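로른베르크 고교 인근 주차장서 총격… 1명 숨지고 2명 부상

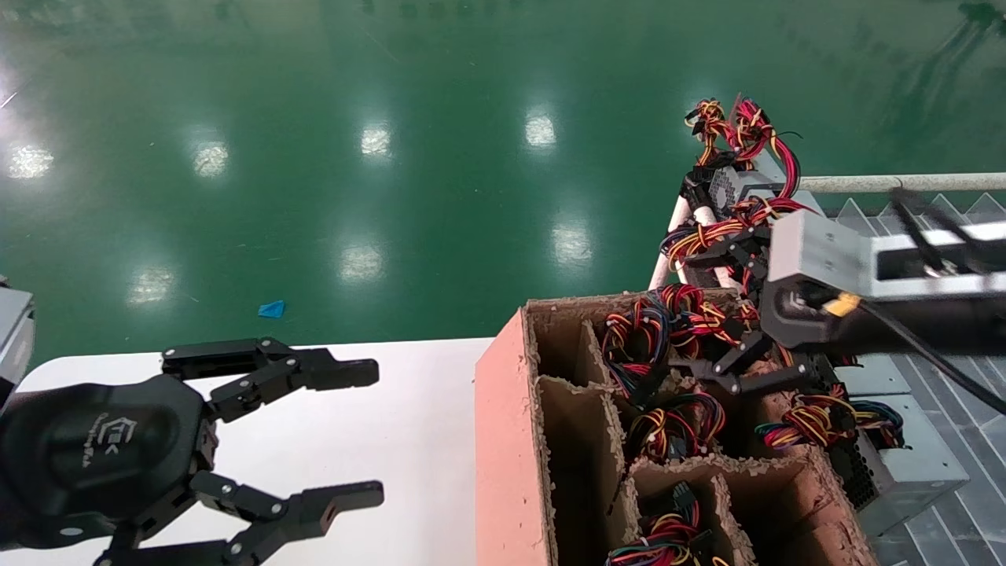 학교는 언제 다시 문을 여나?

이번 주 남은 기간은 전 학년 휴업이며, 수업은 다음 주 월요일 정상 시각에 재개된다. 다만 상담실과 도서관은 목요일 오전부터 열려 학생과 학부모가 이용할 수 있다.

2018년 5월 30일 수요일

로른베르크(Rornberg) 시 동부의 한 쇼핑센터 주차장에서 화요일 저녁 총격이 벌어져 19세 남성 1명이 숨지고 10대 2명이 다쳤다고 시 경찰이 밝혔다. 사건 현장은 로른베르크 고등학교 후문에서 길 하나를 사이에 둔 곳이다.

경찰에 따르면 신고가 처음 접수된 시각은 오후 8시 40분이다. 순찰차가 도착했을 때 숨진 남성은 주차장 북쪽 출입구 근처에 쓰러져 있었고, 현장에서 사망 판정을 받았다. 부상자 가운데 17세 남학생은 어깨와 옆구리에 총상을 입어 수술을 받았다. 병원 측은 상태가 위중하지만 안정적이라고 전했다. 16세 여학생은 깨진 차 유리에 팔을 다쳐 치료를 받고 밤사이 귀가했다.

두 학생은 모두 로른베르크 고등학교에 재학 중이다. 숨진 남성은 이 학교 학생이 아니며 과거에 다닌 기록도 없는 것으로 확인됐다. 경찰은 유족의 요청에 따라 이름을 공개하지 않았다.

용의자로 지목된 20세 남성은 사건 발생 두 시간여 뒤 매슈(Mathew) 가의 한 주유소에서 체포됐다. 체포 과정에서 저항은 없었다. 경찰은 용의자가 타고 있던 승용차에서 권총 한 정을 압수해 감식을 맡겼으며, 이 총이 범행에 쓰였는지는 결과가 나와야 알 수 있다고 밝혔다. 용의자는 살인과 살인미수 혐의로 구금돼 있고, 목요일 오전 지방법원에 출석할 예정이다.

경찰은 숨진 남성과 용의자가 서로 아는 사이였던 것으로 보고 있다. 두 사람이 차량 매매 대금을 놓고 다퉜다는 진술이 나왔으나 수사팀은 아직 이를 동기로 단정하지 않았다. 다친 학생 두 명은 다툼과 관련이 없고, 주차장을 가로질러 버스 정류장으로 가던 길이었다는 것이 경찰의 설명이다.

현장 감식에서는 탄피 13개가 수거됐다. 주차된 차량 여러 대와 쇼핑센터 안 생활용품점 플로데오(Flodeo)의 유리창도 총탄에 맞았다. 당시 매장에는 손님과 직원 12명이 있었으며 다친 사람은 없었다. 직원들은 총소리가 나자 손님들을 창고 쪽으로 들여보내고 뒷문을 잠갔다고 진술했다. 이들은 한 시간쯤 뒤 경찰의 안내를 받아 건물을 빠져나왔다.

같은 시각 로른베르크 고등학교 강당에서는 학년말 음악회가 열리고 있었다. 학교 측 집계로 학생과 학부모 등 약 500명이 모여 있었고, 신고 직후 출입문이 통제됐다. 강당 안의 관객들은 오후 10시가 넘어서야 정문을 통해 귀가했다. 일부 학부모는 통제가 이어지는 동안 문자 안내가 한 차례밖에 오지 않았다며 학교에 항의했다. 학교는 발송 시스템에 접속이 몰려 두 번째 안내가 늦어졌다고 해명했고, 발송 기록을 검토해 결과를 알리겠다고 했다.

교육구는 수요일 아침 가정에 보낸 공지에서 "학교 건물 안에서는 어떤 사건도 일어나지 않았다"고 밝히고, 휴업 기간의 기말시험은 6월 둘째 주로 옮긴다고 안내했다. 졸업식 일정은 바뀌지 않는다. 후문은 수사가 끝날 때까지 폐쇄되며, 통학버스 두 개 노선은 정문 앞 임시 정류장에 선다. 상담을 원하는 학생은 예약 없이 오전 9시부터 오후 4시까지 상담실을 찾으면 된다.

쇼핑센터 주차장의 안전 문제는 이전에도 제기된 바 있다. 시 자료를 보면 지난해 이곳과 주변 두 블록에서 들어온 경찰 신고는 모두 166건으로, 차량 절도와 소란 신고가 대부분을 차지했다. 총기와 관련된 신고는 두 건이었고 인명 피해는 없었다. 인근 주민들은 올해 초 조명과 감시카메라를 늘려 달라는 청원을 시에 냈다.

쇼핑센터를 관리하는 브루테오(Bruteo)는 서면 입장문에서 피해자와 가족에게 위로를 전하고, 주차장 영상 전체를 경찰에 제출했다고 밝혔다. 야간 경비 인력은 수요일 저녁부터 두 배로 늘린다. 북쪽 구역 조명 교체 공사는 원래 가을로 잡혀 있었으나 7월로 앞당기기로 했다. 입점 매장들은 목요일 정오부터 영업을 재개하며, 플로데오는 유리창 수리가 끝날 때까지 문을 닫는다.

시의회는 다음 주 화요일 정례회의에서 학교 주변 순찰 확대 방안을 다룬다. 회의는 오후 7시 시청 2층 회의실에서 열리고, 발언을 원하는 주민은 당일 오후 5시까지 의회 사무국에 신청해야 한다.

수요일 오후 현재 주차장 북쪽 절반과 후문 앞 도로는 통제된 상태다. 경찰은 감식이 마무리되는 대로 도로부터 개방할 계획이며, 현장에 차를 두고 나온 사람은 신분증과 차량 등록증을 가지고 동부지구대를 방문해 달라고 당부했다.

경찰은 화요일 오후 8시에서 9시 사이 쇼핑센터 부근을 지난 차량의 블랙박스 영상을 찾고 있다. 특히 매슈 가 방향으로 빠져나가는 차를 본 사람의 제보를 기다리고 있다. 제보는 시 경찰 강력수사팀이나 가까운 지구대에서 받으며, 익명으로도 할 수 있다.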